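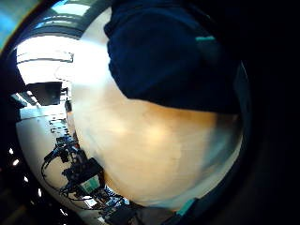
Apaza Work Shirt, Long Sleeve

I've been sewing shirts for fifteen years and I still get excited about cuffs, so bear with me. The Apaza is the shirt I started making after I ruined a perfectly good store-bought one by pushing the sleeves up forty times a day. The cuffs went wavy, the buttons popped, and by August the elbows had gone see-through. I wanted something I could cook in, garden in, wash hard and still wear to my sister's for dinner.

So this is a midweight cotton twill, 100 percent cotton, no stretch. I get asked for stretch a lot! I tried it in two early samples and it felt great for a month and then the knees of it (elbows, I mean, but they looked like knees) bagged out and never came back. The plain twill starts off a little stiff and gets friendly after the third or fourth wash.

The cuff

It's cut wide, with two buttons side by side, so you can wear it snug or let it sit loose over a watch. The placket runs longer than on most shirts, which means you can roll the sleeve above the elbow without it strangling your arm. There's a double row of stitching around the edge, and I put a small bar tack at the top of the slit because that's the spot where mine always tore.

The rest of it

Pleat in the back for reaching. One chest pocket, deep enough for a phone, with a pencil slot sewn down the left side. The tail is curved and long enough to stay tucked when you bend over, and I've been told it also looks fine untucked if you're over five foot six. Collar is soft, no fusing, so it won't bubble in the dryer. Buttons are corozo nut and you get two spares stitched inside the hem.

Nilton Valderrama cuts all of these for me in batches of 50, and he's fussier than I am. He'll set aside a whole roll if the dye is off from one end to the other. That's why a color sometimes vanishes from the page for a few weeks, and I'm sorry about it, but I'd rather be out of stock than send you a shirt with one sleeve darker than the other.

Sizing

XS to 3XL. It runs roomy through the shoulders and true in the chest. If you're between sizes and plan to wear it over a tee as a light jacket, stay with the larger one. If it's going to be your only layer, go down. Sleeves shrink by half an inch in the first hot wash and then they're done, and I've already added that half inch to the pattern.

Long arms? Pick the Tall option at checkout. It adds two inches to the sleeve and an inch and a half to the body for the same price.

Washing

Warm water, inside out, with other dark things the first couple of times. Tumble dry if you like, I do. Skip the bleach. Stains on the cuff come out best with plain dish soap and an old toothbrush before it goes in the machine, especially turmeric, which I have tested more than I meant to.

Fabric choices

Flekance is the standard twill, smooth on the face with a faint diagonal you can feel more than see. Paltska is the heavier one, brushed on the inside, and it's what I wear from the first frost on. Brasard is new this spring, a lighter weave for hot kitchens and greenhouses. It wrinkles if you look at it sideways, but it breathes beautifully.

Repairs

Every shirt comes with free repairs for as long as I'm doing this. Popped seams, torn pockets, frayed cuffs, send it in washed (please, washed!) with a note pinned to the bad spot. Turnaround is two weeks in the slow season and closer to four before the holidays. If the cuff is past saving I'll cut a new pair, and they may be a shade brighter than the rest of your shirt for a while.

Shipping and returns

Orders go out twice a week. You can exchange an unworn shirt for 50 days, and the return label is already in the box. Custom sleeve lengths can't come back, so please measure twice, or write to me first and I'll walk you through it with a tape.

The next Paltska batch opens for orders on April 5, 2026.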